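The Quiet Return of the Quince

For much of the last century the quince was a tree that people inherited. It stood in the corner of an old farmyard or behind a parsonage, and it was noticed for two weeks in fall when the kitchen filled with its scent. Few gardeners chose to plant one. Apples were easier to eat, pears were easier to sell, and a fruit that must be cooked before it can be enjoyed had a limited place in a household that had given up preserving.

That has begun to change. Whitfield, a family nursery that has grown fruit trees on the same sloping ground for three generations, sold 147 quince trees last season, more than in the previous four seasons combined. Its head propagator, Dexter Szabo, attributes the increase to smaller gardens and to a new interest in trees that are attractive in more than one season. "Customers come in asking for a flowering tree," he says. "When they learn that the flowering tree will also give them fruit, and that it will stay at a height they can reach, the conversation becomes a short one."

The true quince, Cydonia oblonga, should not be confused with the flowering quinces of the genus Chaenomeles, which are thorny shrubs grown chiefly for their early red, pink or white flowers. Their fruit can be cooked, but it is smaller and harder and is borne on an untidy bush. Cydonia is a small, spreading tree without thorns. Its leaves are broad and soft, with a gray down on the underside, and its flowers open singly at the tips of short new shoots after the foliage has begun to unfold. They are large for a fruit tree, pale pink to white, and furled in bud like a small umbrella.

Because the blossom comes late, it often escapes the frosts that ruin apricots and early plums. Most varieties are also self-fertile, so a single tree will crop without a partner. For a garden with room for one fruit tree only, this is a considerable advantage.

Choosing a tree

Quinces are usually sold as bare-root trees in the dormant season or in containers throughout the year. Bare-root trees are less expensive and, in the experience of most growers, establish more quickly. A two-year-old tree with a clear stem and three to five well-spaced branches is the best purchase for the majority of gardeners. Older trees give an impression of maturity on the day of planting but tend to sulk for a season or two afterward.

Several named varieties are in general circulation. 'Smyrna' bears large, bright yellow fruit on a vigorous tree and has long been grown in warm regions. 'Champion' is more rounded in fruit and begins to crop at a young age. 'Vranja' is upright in habit, with long, pear-shaped fruit and a strong perfume. 'Meech's Prolific' lives up to its name on good soil, although its fruit is inclined to split after heavy rain. In cooler gardens, where the season may end before the fruit has colored fully, an early variety against a sheltered wall is the safer choice.

At Jorcombe, a public garden that opened its walled orchard to visitors nine years ago, varieties are grown side by side on identical soil so that the differences may be compared. The orchard keeps a weighed record for every tree. Its best 'Vranja' gave 102 pounds of fruit in a single year, a figure the staff regard as exceptional and do not expect to see repeated. An established tree in a private garden may reasonably be expected to produce a third of that.

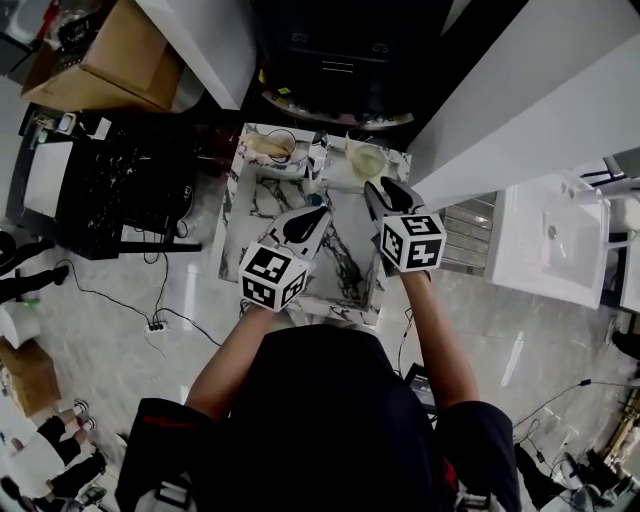 Page last updated: 25th July

Site and soil

The quince is a native of western Asia and likes a long, warm summer. It will tolerate winter cold well below freezing, but it needs sun to ripen its fruit and its wood. A position facing south or southwest is ideal. Deep, moisture-retaining soil suits it best. It is more tolerant of wet ground than most fruit trees and is traditionally planted beside ponds and ditches, though it will not thrive in soil that is waterlogged all winter.

Thin, chalky soils are less satisfactory. The leaves may yellow between the veins, a sign that the roots cannot take up enough iron, and the fruit will be small. Generous mulching with garden compost or leaf mold improves matters over time. Where the soil is strongly alkaline, a large container filled with a loam-based mix is an alternative, provided that watering is not neglected in summer.

Plant at the same depth as the tree stood in the nursery, with the union, where there is one, clear of the soil. Drive in a stout stake before the roots are covered. Quinces are shallow rooted and young trees rock easily in the wind, so the stake should remain for at least three years. Keep a circle of bare or mulched soil a yard across around the stem. Grass allowed to grow up to the trunk takes water and food from the young roots, and its effect on growth is often underestimated.

Pruning and training

Little pruning is required. Fruit is carried at the tips of the shoots and on short spurs, and a tree that is cut hard each winter will respond with leafy growth and very few flowers. In the first four years the aim is to form an open, goblet-shaped head. Shorten the leading branches by one third to one half each winter, cutting to an outward-facing bud, and remove any shoots that cross the center. Suckers from the base should be pulled away while they are small.

Thereafter, winter work may be limited to the removal of dead, diseased or badly crowded wood. Old trees become picturesque, with leaning trunks and twisted branches, and there is no reason to correct this. Mr. Szabo advises restraint. "We see far more quinces spoiled by the saw than by neglect," he says.

Pests and diseases

The most serious trouble is quince leaf blight, a fungus that produces small, dark red spots which turn black and merge. In a wet summer the tree may lose half its leaves by the end of August. Fallen leaves should be raked up and removed from the garden, and dead shoot tips cut out in winter. Brown rot affects the fruit, especially where the skin has been damaged, and infected fruit should not be left hanging on the tree.

Fire blight is a greater concern in regions with warm, humid springs. Blossoms and young shoots wilt suddenly and appear scorched. Affected branches must be cut back well into healthy wood and the tools disinfected between cuts. Heavy feeding with nitrogen encourages the soft growth that the disease prefers, and for this reason a quince should be fed modestly, if at all.

The Wenever Fruit Group, an association of amateur growers, has surveyed its members' trees for the past six years. Of 559 quinces reported in the most recent survey, leaf blight was the complaint most often mentioned, followed by fruit drop in dry weather. The group now recommends a deep watering every ten days from midsummer onward where rain has not fallen.

Harvest and storage

Quinces should be left on the tree as long as the weather allows. In the warmest gardens the first fruit is ready toward the end of September, and elsewhere the harvest may run several weeks later, until frost threatens. Ripe fruit has turned from green to a clear gold and has begun to lose its down. It should be handled with care, for although the flesh is hard the skin bruises readily.

Store the fruit in a single layer in a cool, dark place, with space between each one. Sound quinces will keep for six to eight weeks. They should be kept apart from apples and pears, which quickly take on their scent – an effect that some cooks find pleasant and others do not.

The long cooking that turns the flesh from cream to a deep rose is well known, and jelly and paste remain the usual destinations for a large crop. A few slices added to an apple pie are sufficient to change its character. The fruit is also excellent baked slowly with honey, or cooked with lamb in the manner of Persian and Moroccan kitchens.

A place in the wider garden

Designers have been slower than fruit growers to take up the quince, but there are signs of interest. At Plalora, a housing development with shared gardens, quinces were chosen for two of the four courtyards as part of a planting of 1281 trees and shrubs. The trees are underplanted with hardy geraniums and small spring bulbs, which flower before the canopy closes and require no attention once it has.

The combination could be followed in a private garden of modest size. Snowdrops and species crocus do well beneath the branches, with lungwort or epimedium to cover the ground through summer. Vigorous climbers should not be grown through the tree, as they shade the fruiting tips and hold damp air around the leaves. Where a lawn runs beneath an older specimen, the mower blades may be raised a notch as harvest approaches, so that any fruit which falls early lands on a softer surface and can still be taken into the kitchen.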